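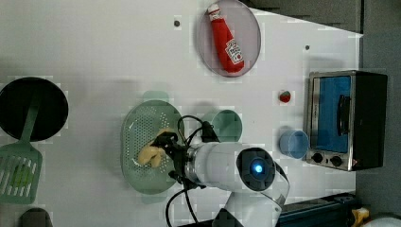
Colanders are sold by diameter and color, and neither tells you much about how one will drain. The two properties that matter are the hole pattern and the shape of the base. A bowl-shaped base with holes all the way down sends water to the lowest point and out. A flat base drains over its whole area, but only if it is raised off the surface underneath. The round pale green colander on the white table is a flat-base type, with a grid of small holes across the bottom. A base like that suits rice, lentils, berries and washed potatoes, and it is slower with starchy pasta water. Set directly on a countertop, any flat base can form a partial seal with the film of water beneath it, and draining stops with liquid still inside.

The notes below cover choosing, using, cleaning and storing colanders in a small kitchen. They apply to plastic, enamel and stainless steel unless stated otherwise.

Checking drainage

Test a colander empty of food before relying on it. Place it in the sink on its feet, or on a rack if it has none. Pour in one quart of cold water at once and watch the level. A colander with adequate hole area will not hold visible standing water after the pour ends. If a shallow pool remains, look at where it sits. A pool in the center usually means the base has sagged, a common fault in plastic that has been used with boiling water. A pool around the perimeter means the outer ring has no holes, and that is a design limit. Tilt the colander a few degrees at the end of each use to clear it.

Repeat the test once a year. Mineral scale narrows small holes gradually and the change is easy to miss.

Hole size

Round holes under 1/8 inch hold back quinoa poorly and rice well. For quinoa, amaranth or poppy seed, line the colander with a wet flour-sack towel or use a fine mesh strainer. Slots drain faster than round holes of the same width but let thin noodles through endwise. If you own one colander only, choose small round holes and accept the longer drain time.

Draining by food

Pasta. Put the colander in the sink before the pot leaves the stove. Pour away from you, along the far wall of the sink. Reserve a cup of the water first if the sauce calls for it. Do not rinse unless the pasta is going into a cold salad.

Boiled potatoes. Drain, then return them to the hot pot with the heat off and the lid ajar for two minutes. Leaving them in the colander cools the outside and traps moisture in the bottom layer.

Raw potatoes. Scrub under running water, then let them stand in the colander on a folded towel. Turn them once. Potatoes going into a roasting pan should be dried by hand after that. Surface water will delay browning regardless of oven temperature.

Leafy greens. Wash in a bowl, lift the leaves out by hand into the colander, and discard the water. Pouring the bowl through the colander returns the grit to the leaves.

Salted vegetables. Eggplant, cucumber and shredded cabbage need 30 minutes with salt in a colander set over a bowl. Put a plate and a light weight on top for cabbage. Keep the bowl deep enough that the drained liquid never reaches the base.

Canned beans. Drain first, then rinse. Rinsing a full colander of thick canning liquid produces foam and takes longer.

Frozen shrimp. Thaw in the colander under cold running water, shaking now and then. Wash the colander with hot soapy water before anything else goes in it.

Bread and rolls. A dry colander is a serviceable holder for rolls at the table, and it lets steam out of the bottom, where a solid bowl would make the crust soft. Line it with a cloth napkin. Check that it is completely dry first, including under the rim.

Loading

Fill to two-thirds at most. A full colander drains from the bottom layer while the upper layers sit in their own water, and shaking one over the sink loses food over the rim. For our 10-inch colander the practical limit for dry-weight pasta is 1000 grams once cooked, or a little under half that weight dry. Larger batches go in two pours.

Lift from both sides. Single-handle colanders flex at the joint when loaded, and plastic ones will eventually crack there.

Heat limits

Plastic colanders vary widely. Most tolerate boiling water being poured through, since contact is brief, but not a hot pan or burner. Read the underside for a temperature marking before the first use. If there is none, treat the colander as suitable for cold washing only.

Do not use a plastic colander as a steamer insert. The steam contact is continuous and the base will sag, with the drainage fault described earlier.

Keep plastic away from the toaster oven. The top and sides of a small oven stay hot well after the timer ends, and a colander or cup pushed against the housing can soften on one side. We leave 13 inches clear on the side where plastic is set down. That is more than our oven's instructions ask for, and it has been easy to keep to. The door needs its own space in front, with nothing standing in its swing.

The same applies to plastic and nylon spatulas. Rest them in a pan only when the pan is off the heat. A slotted spatula left against a hot pan wall develops a flat spot on the edge and stops sliding cleanly under food.

Cleaning

Rinse immediately after draining starch. Dried starch in small holes takes four or five times the effort. Rinse from the outside in, with the colander upside down, so that the water pushes residue back the way it came.

For set residue, soak in warm water with a teaspoon of dish soap, then work the base with a stiff nylon brush from the outside. A wooden toothpick clears single holes. Avoid metal picks on plastic and enamel.

For scale, cover the base with equal parts white vinegar and water in a dishpan. Leave stainless steel for one hour. Leave enamel for ten minutes, check, and repeat only if needed. Rinse thoroughly. We tried the Navano descaling powder on the steel colander as well, and the result matched vinegar at a higher cost.

Tomato staining on light-colored plastic is cosmetic. A paste of baking soda and water left overnight will lighten it. A day in direct sun will do more. Neither will remove it fully from an old colander with a scratched surface.

In the dishwasher, put colanders on the top rack, tilted. A flat base facing straight up collects food particles from the wash water and holds them in the grid.

Drying and storage

Shake, then stand the colander on its rim at an angle. The rolled rim on most metal models holds water for hours and drips when the colander is picked up. Wipe along the inside of the roll with a towel corner.

Nest colanders outside bowls only when dry. Two plastic pieces nested wet will stick, and pulling them apart by the rim is how many rims split. To release a stuck pair, run warm water over the outer piece and put cold water in the inner one.

Hanging is preferable where there is wall space. Use a hook rated for the weight and hang by the handle, not by a drain hole. The Traltent adhesive hooks held our enamel colander on painted wood but let go of tile within a week.

When to replace

Replace plastic that has a crack reaching any hole, a base that rocks on a level surface, or a rough patch that catches a dish towel. Replace enamel that is chipped on the inside. Stainless steel rarely wears out. Handles come loose at the spot welds first, and a colander with one loose handle should be kept for cold rinsing only.

Correction: the earlier version of this page gave the vinegar soak for enamel as one hour. The correct time is ten minutes, as stated in the cleaning section.

Shufen Ren
Page revised December 20, 2020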